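Fusedholm toe and camber gauge kit, three months in

I bought the Fusedholm kit in November, after paying a shop for an alignment and driving home with the steering wheel still pointing a little left. It cost me 58 dollars on sale, and for that you get two toe plates, a magnetic camber gauge, two tape measures and a booklet that somebody clearly wrote in a hurry.

My car is an old Horgan wagon with adjustable lower links in the back, so there's plenty to fiddle with. I started at the rear, as you should, and the plates were a nice surprise! They sit flat against the tire, the slots for the tapes are cut cleanly, and I got the same reading three times in a row after rolling the car back and forth. My old method was string and jack stands, and I never got the same number twice with that.

The camber gauge is where I have gripes. The magnet is strong enough, but it wants a flat machined face to grab, and my hubs have a rusty lip. I ended up using the bar across the rim, and the bar flexes if you so much as lean on it. Zero it on your own garage floor first (mine slopes toward the door) or every number you write down is off by the same amount.

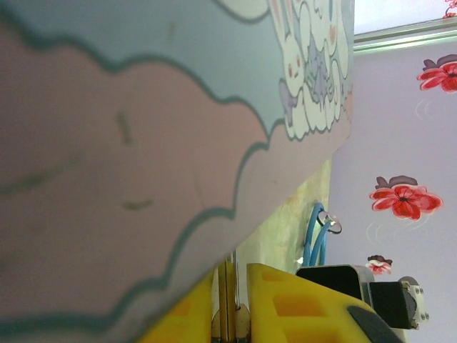 Macario Rosales wrote back after my first post to say the bar stiffens up a lot if you snug the two end screws with the gauge already in place, and that he'd do camber before toe every time, as moving the link changes both. He's right on both counts. I had to redo my toe because I did it first.

What I'd change: the tapes. They're marked in sixteenths on one edge and millimeters on the other, and the millimeter side is printed so faintly that I needed a flashlight. I swapped them for a pair of Closow tapes from the drawer and haven't looked back.

I drove 1,000 miles on my settings before writing this. The wheel is straight, the car tracks well on the highway, and the inside edges of the rear tires look even with the outside - they never did before. I also tried a friend's Semimden set, and it's the nicer tool, with a stiffer bar and a case that closes properly. But it's well over 100 dollars, and I check my alignment maybe twice a year. 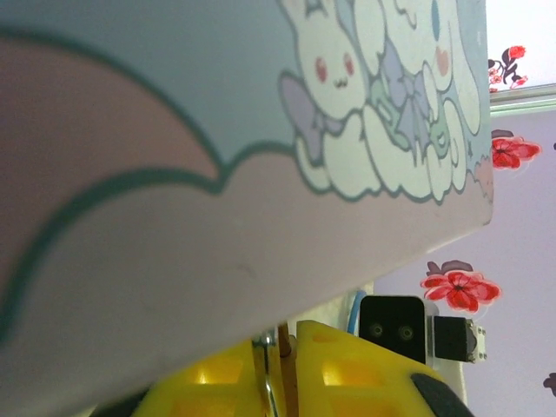

Filed under: Suspension and Steering, Tool Reviews

Four stars from me. If your hubs are clean and your floor is level, call it four and a half. Updated 12th March to add the bit on the end screws.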